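About | Classes | Repair Bench | Visit | Contact

Skisville > Prelmont Sewing School > About us

Posted 16th November by the owner

Hi, and welcome to the about page! I've rewritten it more times than I care to admit, and the old version was mostly a list of class names and a line about our "passion for fabric," so I've thrown it out and started over.

Prelmont is a small sewing school on the second floor of an old shoe store in Skisville. We teach grown-ups and teenagers to make clothes, mend clothes and alter the ones that never fit in the first place. There's also a repair bench where you can bring a machine that's gone cranky, and I'll have a look at it while you wait (or keep it a few days if it's really sulking).

I learned to sew from my aunt, at her kitchen table, on a machine so heavy that it took two of us to lift it out of the closet. She didn't use patterns much. She'd lay an old blouse down on newspaper, draw around it, add a bit here and there, and start cutting. I was horrified by this when I got older and took proper classes, and then I worked in an alterations shop for years and found out that plenty of good sewers do exactly the same thing. So we teach both! You'll learn how to read a pattern envelope and what all those little triangles mean, and you'll also spend an evening tracing a shirt you already love.

The school started with one Beginner class in June, with borrowed machines and a cutting surface I'd made out of a door. I had room for six people and I was sure I'd get two. Nine signed up, and three of them very kindly agreed to wait for the next round. One of the three still comes to Open Sewing every week and has not let me forget it.

We moved up to the second floor when the downstairs got too tight. The stairs are steep, I know, and I'm sorry about them. If stairs are a problem for you, please call ahead and we'll let you in through the back, where there's a freight elevator that is slow and noisy but perfectly good. The light up here is wonderful, especially in the mornings, and if you've ever tried to sew black thread on black wool at night you'll understand why I go on about it.

So, what happens in a class? Beginner runs for five evenings. The first one is all about threading, winding bobbins and sewing straight lines on paper with no thread in the needle, and people always laugh at me about the paper until they see how much it helps. After that you make a tote bag, then a pillow cover with a zipper, then a pair of pajama pants. I'm a big believer in pajama pants. They're forgiving, they're roomy, you get to practice a casing and a hem and a crotch seam, and even if one leg comes out a little shorter you'll still wear them.

The price for Beginner is $148, and that covers the use of a machine, the thread and the fabric for the tote. You bring your own fabric for the pillow and the pants, mostly because I got tired of guessing what people would like. I bought a whole bolt of mustard plaid flannel once. I still have it. Come and see me if you like mustard plaid.
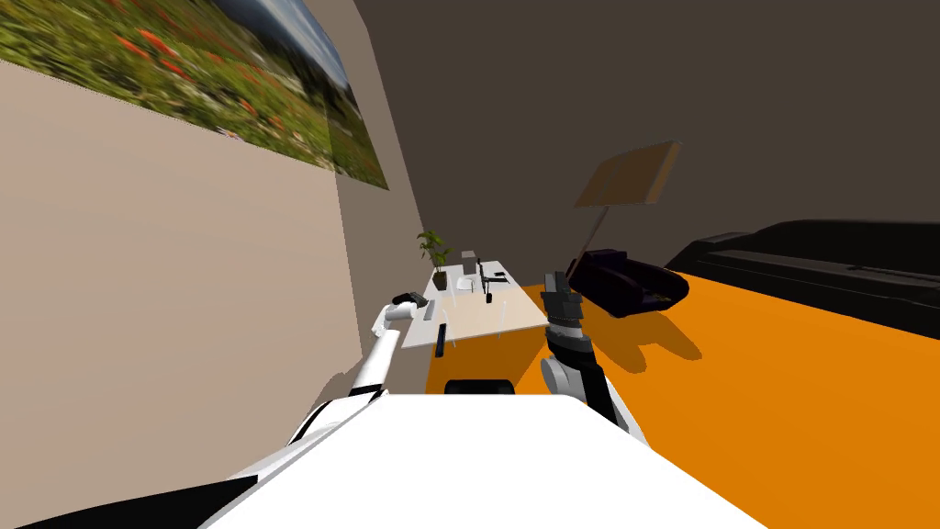 Intermediate is looser. We pick a garment type for each session and everyone makes their own version - shirts with collars in one, skirts in another, and once a year a coat class that takes forever and that I look forward to more than anything else on the calendar. You need to be comfortable with a zipper and a buttonhole before you join, but I don't give a test. Just be straight with me about where you are and we'll work it out together.

Then there's Mending Night, and I want to say a bit more about that one. It's drop-in, it costs $16, and you bring whatever is in your pile. Everybody has a pile. Jeans with the thigh worn through, a sweater the moths got at, a coat with the lining hanging down at the back. We've got darning mushrooms and a big box of scrap denim, and someone will show you how to do it if you haven't done it before. I used to think of it as a little extra on the side of the real classes, and it's now the busiest thing we do by a mile.

A couple of winters ago I started keeping a tally of mended things on the back of the supply closet door, just pencil marks in bundles of five. We're at 3,933 as I write this. A hem counts as one, a button counts as one, and a full reweave of an elbow also counts as one, which has caused some grumbling from the people who do elbows.

On machines. People ask me all the time which one to buy, and my answer is pretty boring. Get a used mechanical one that somebody took care of, have it serviced, and spend what you saved on good scissors. We teach mainly on the Keltus, a plain metal-bodied machine with a dial for the stitch and another for the length. It does a straight stitch, a zigzag, a stretch stitch and a four-step buttonhole, and that'll get you through nearly 100 percent of what you'll want to sew in your first few years. We have two fancier ones as well, and you're welcome to try them in Open Sewing, though I'd ask you to read the card taped to the lid first (the needle threader is delicate and I've replaced it enough times).

The bench takes in most household machines. I'll clean and oil it, check the timing and the tension, and swap the needle for a fresh one. Please change your needle! I say this to everybody. If it's been in there for a year it's blunt, and half of the machines that come to me with "skipped stitches" on the ticket go home with a new needle and nothing else done to them. I don't do industrial machines or long-arm quilters, and for sergers it depends on the model, so send me a message before you haul it up those stairs.

We also run a small fabric shelf. It's called Sang, because the sign was left behind by whoever had the room before us and I liked it too much to take it down. Everything on it is either end-of-roll from a couple of mills or donated from people's stashes, and it's sold by weight. Cottons and linens are on the left, wools on the right, and the bottom basket is for weird stuff - stretch velvet, shower curtain vinyl, a length of something gold that several people have picked up and put back. If you'd like to donate, we can take clean woven fabric in pieces of a yard or more. No upholstery foam, please, and no more neckties. We have so many neckties.

Some odds and ends people want to know before they come. You can bring food, but keep it at the table by the window and away from the cutting side. Teenagers are fine in any of the evening classes from thirteen up, and they pay the same as everybody else. Long hair gets tied back, and rings that snag come off. If you miss a session in Beginner, come half an hour early to the next one and I'll catch you up. If you miss two, I'll move you into the next round at no charge, as long as there's a seat.

Refunds are easy enough. Up to a week before the first session you get all of it back, and after that you get credit, which doesn't expire and which you can give to a friend. Gift cards work for classes, the bench and the fabric shelf alike.

I should mention quilting, since it comes up on the phone a lot. We don't teach it. I can't quilt, I've tried, my corners don't meet and I get grumpy. There's a lovely guild that meets at the library and they'll take very good care of you.

New class dates go up on the Classes page at the start of each month, and Beginner does fill up fast, so put your name on the waiting list even if it says full. People drop out more than you'd think. And if you just want to come up and look around before you sign up for anything, do! Ring the lower bell, the upper one doesn't work.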